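Pick-Zelle in der Kommissionierung: was ändert sich für die Schicht?

kabelkanal_70
Januar 2021
Bei uns (Obst und Gemüse, Zulieferer von Van Rooij) läuft seit Dezember eine Zelle von Rulex. Einarmig, Fingergreifer. Vorher 8 Leute am Band, jetzt 5, die anderen sind in der Packerei. Taktzeit laut Angebot 15 s pro Griff, im Mittel halten wir das. Einlernen machen die Bediener selbst, auf einem Tisch mit Attrappen und Korb.
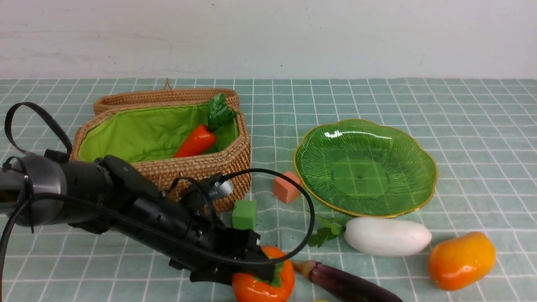

Engpass ist die Störungsquittierung. Jeder Fehlgriff muss von Hand freigegeben werden, die Kollegen stehen also weiter daneben – nur mit Tablet. Wie ist das bei euch eingruppiert?

Risis_Umsteiger
Gar nicht. Bei uns heißt das weiterhin "Kommissionierer", gleiche Lohngruppe. Einweisung 90 Minuten, Unterschrift, fertig.

prellbock
Würde ich so nicht hinnehmen. Wer Greifpunkte einlernt, richtet ein. Das gehört in die Stellenbeschreibung.

Risis_Umsteiger
Sehe ich anders. Punkte anfahren und speichern ist Bedienen. Einrichten fängt bei den Parametern an.

kabelkanal_70
Greifkraft und Anfahrhöhe stellen unsere Leute auch ein.

prellbock
Dann ist es Einrichten. Bei Cavemska lief das über eine Zulage, Betriebsrat früh einbinden.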